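Do carbon insoles do anything for a slow runner?

Posted by Danica Hoxha in Running gear and shoes

I run three mornings a week, nothing fast, and I'm signed up for the Urnska half in July. A guy at my running club swears by the Katinum carbon insoles and says they took the ache out of his forefoot. They cost $88, more than I paid for my shoes on clearance. The box says "energy return" in large letters and gives no number for it anywhere I could find. I have a sore spot under the ball of my left foot after longer runs and it's gone by dinner. Is there any reason to think a stiff insert would help, or is this one more thing to buy?

Stojanović
You already smell it, so trust your nose. "Energy return" on a box means whatever the box wants it to mean. A stiff plate keeps the ball of the foot from bending so much, and some people with a cranky big toe joint do feel better with one. That's a long way from making you faster. I tried a pair for a whole spring and my times stayed where they were — my calves complained, though.

Before you spend anything, loosen the laces over the forefoot and check how worn those shoes are. Clearance shoes can be old stock, and some feel hard from the first mile. If the sore spot starts showing up on short runs, or hurts when you walk, see a podiatrist. Your clubmate hasn't looked at your foot.

Horport
got mine used and they're fine?? took out the insole that came with the shoe first or your heel pops up. didn't feel any energy coming back lol but they do feel firm. wouldn't pay full price

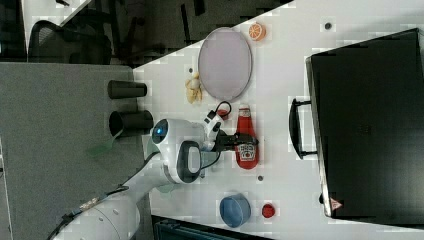
Can I start wearing them on my long run?
Start with short walks and a couple of easy runs, and save the long run until your calves have stopped noticing them.

Danica Hoxha
Thanks, both. I measured my shoes against my foot last night and they're half a size short, so that's where the money is going first. I may ask to borrow his pair for an easy run if the sore spot is still there afterward, but I'm not expecting much.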